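Holz ölen, zweiter Durchgang

20.6.15

Das Gillura-Öl vom November ist auf den Brettchen durchgetrocknet, die Oberfläche bleibt aber stumpf. Diesmal also Zwischenschliff mit Körnung 170 statt 240, dann dünn auftragen, 40 Minuten einziehen lassen, Überstand abnehmen. Verbrauch: 5 ml pro Seite. 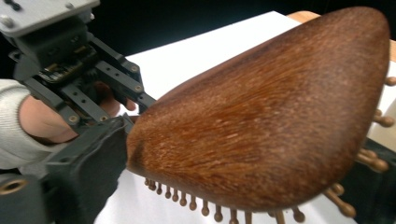 Paddle-Bürste mit Holzrücken.

Bei kleinen Teilen reicht ein Lappen, ein Pinsel hinterlässt Ränder. Zwischen den 2 Schichten liegt ein Tag. Das Hartwachs von Allwood habe ich parallel auf Buche probiert: härter, dafür gelblicher. Ölgetränkte Lappen flach ausgebreitet trocknen, Selbstentzündungsgefahr.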